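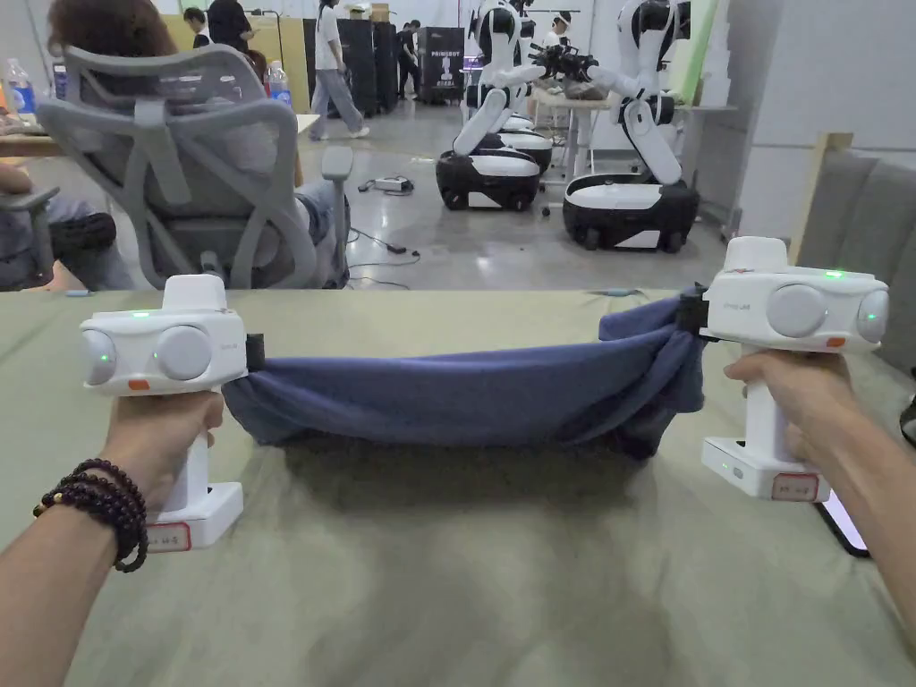
Noonan wrote back that my April list skipped the dance floor, so it's in now! Wedding venue walk-through, Birwood barn, 8 a.m.:

Exits: OK. Both doors open outward, and I propped them myself.
Guest count: 187 on the couple's list, posted limit 200. Fine, but no surprise plus-ones please.
Chairs: 144 checked, two wobbly ones pulled. The rest come from Drustport and I haven't seen them yet.
Dance floor: one raised seam near the band. Tape it before the first dance (heels!).
Candles: glass holders only, and keep them off the head table.
Extinguisher: tag current, but move it out from behind the bar.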